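Handheld gripper demonstration, good practice
From the Rarngate wiki, household tasks section

Handheld gripper demonstration is a way of teaching a robot a household chore by having a person do it first, with a gripper in each hand in place of bare fingers. I've been looking after this article since Liya Mekonnen handed it to me, so forgive the first person — the old version was all passive voice and I couldn't get through it myself.

Background

There isn't one big official standard for this kind of work. What most of us follow is a house code, and the one I know best is the Feyisa code, written at the Gekavthorpe lab by Etenesh Wolde and Yakubu Ogunleye. It started as a page taped to a cupboard door and grew from there. Trandico picked it up later and added a bit on kitchens, and that's the bit people email me about!

Marker cubes

Each gripper carries a cube printed with black-and-white patterns, and the software works out where the hand is from those. The code says the printed faces stay clean and uncovered. No tape over a corner, no sleeve drooping across. Short sleeves are the favourite at Gekavthorpe, and I'd wear them even in August, when the lab is freezing. Check both cubes for wobble before you start, and again after a bump.

Appliance tasks

The microwave task is the usual first one for newcomers. The door is opened fully before the container comes anywhere near it, and the container is held by one gripper only, well clear of the table edge. The free gripper stays open and visible. Keep your head tipped down toward your hands, and move at the speed you'd use at home with a full bowl of soup.

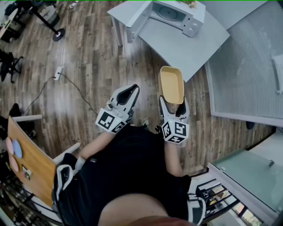

Floor and surroundings

The code asks for a walking space of two metres in front of the table. Power strips and cords are allowed inside the room but should be kept off the path your feet take, and Eyerusalem Jemal's revision wants them checked again at every change of operator. I think she's right, though it's a nuisance. Chairs get pushed back. Ordinary household clutter on shelves can stay, as a robot will have to cope with it sooner or later.

Session limits

A session runs to about 50 repetitions, then a proper break. Three bad grasps in a row means you put the grippers down and have a drink of water. Failed attempts are kept and labelled as failures, never quietly deleted.

Disagreements

Liya Lencho has argued on the talk page that the repetition limit is too generous for heavier containers. My wrists agree with her, but the wording hasn't been changed yet.

Last revised 8 June 2025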